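The woman who maps old swimming holes
April 9, 2019

She keeps the maps in the bathtub. "It's the only place in the apartment where they can lie flat," she says, and then she laughs so hard she has to put her coffee down. There are 768 of them now, every one drawn by hand, and each shows a place where people in the county used to go swimming before the pools were built.

I'd asked for an hour of her time. I stayed for four, and I'd have stayed longer if she hadn't had a bus to catch.

She started 11 years ago, after a neighbor mentioned a bend in the creek outside Killport where half the town had learned to swim. She went looking for it the next morning and found nettles, a fence post and a flat rock with steps cut into it. "Steps! Somebody had gone out there with a chisel so the little kids could get in. I sat down on that rock and thought, well, how many more of these are there?"

Plenty, as it happens. Most of her leads come from talking to people over 70, and she has a method. She never asks where they swam. She asks where they weren't allowed to swim. "You ask the first one and you get the public beach. You ask the second one and they light up – they'll draw it for you on a napkin."

The napkins go in a shoebox. The names go on the maps, spelled the way she heard them, and the names are half the fun. There's the Soup, the Cold Step, Janevski's Hole (after the farm above it) and a muddy oxbow known to three generations as Vomville. "I had a retired dentist tell me about Vomville with tears in his eyes. He proposed to his wife there. She said no, by the way. She said yes in December, indoors." 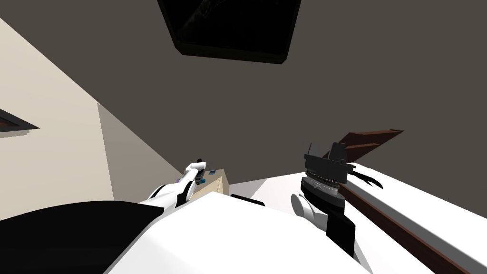
She walks to every spot before she'll draw it, and she goes back in a different season if she can. Water moves, she says, and so do people's memories of it. One pool she had placed on the east bank for years turned out to be on the west. The man who'd told her about it had been picturing it from the other side, the way he saw it when he floated on his back.

Her pens are nothing special. Her paper is the cheap kind that comes on a roll. What she's fussy about is depth, and she'll call a person back 7 times to get it right. "Over your head at what age? That's what I need to know. Over your head at six is a whole different pool."

Does she swim in them herself? "Oh, all the ones I'm allowed to, and I won't say any more than that." Her favorite is a narrow one under a railroad bridge, green and very cold, with a ledge where you can sit up to your chin. She described it to me for a good ten minutes, and I could have drawn it by the end.

A printer has offered to make a book. She's thinking it over, mainly worried that the quiet places would fill up with cars. For now she'd like to finish the north end of the county, where there are two quarries and a millpond still to walk. She has a phone call lined up about the millpond, with a woman of 91 who says she was thrown in there by her brothers and has a few things to say about it.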